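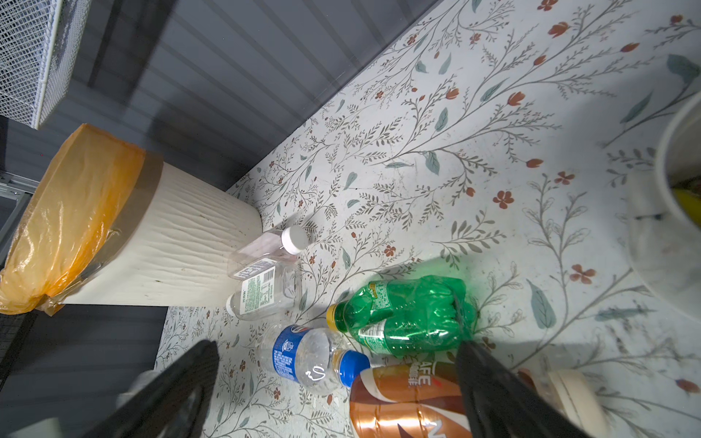 4. Clearing and relining the compartment

4.1 Tools and supplies. Patterned contact paper, a bin with a bag, a dry cloth, a soft brush and a ruler. Cut the paper to 794 mm before starting. The Jirstead roll is wide enough for a single piece.

4.2 Remove loose items first.

1. Take out all plastic bottles, including crushed ones. Leave the caps on.
2. Put a bag in the bin and fold it over the rim. Knot the slack on the outside.
3. Sort bottles and cups separately. Cups do not go in with bottles.
4. Move books and small packets to another shelf.

CAUTION: Do not drag the bin across the lining. Lift it – the paper tears first along the rail.

4.3 Clean the floor and rail.

1. Brush dust from the back corner towards you.
2. Wipe the metal rail along its full length. Grime collects near the screw holes.
3. Wipe the ridged panels in the direction of the ridges.
4. Wait 60 minutes before laying new paper.

NOTE: Light smudges on the existing paper can be wiped off. Replace the paper only if it has lifted or torn.
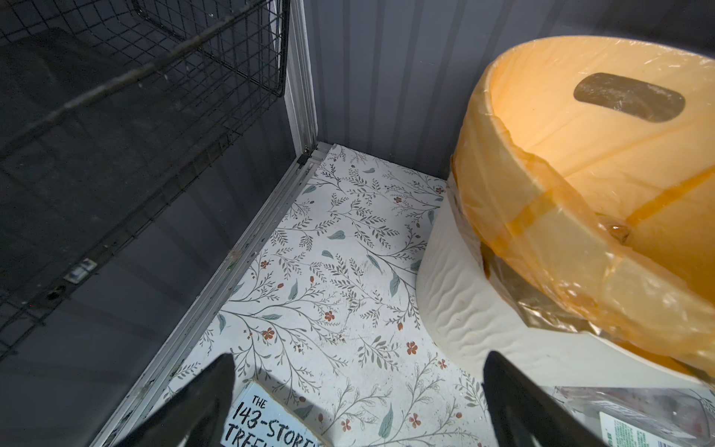

Édgar Quispe: On the Tevgate units I found 60 minutes too short in August. The paper bubbled at the back until I left the floor overnight.

4.4 Refit.

1. Start the paper at the back wall and smooth forwards.
2. Trim 2 mm short of the rail.
3. Return the mesh basket last and check that it hangs clear of the floor.

Shares 146
Comments 2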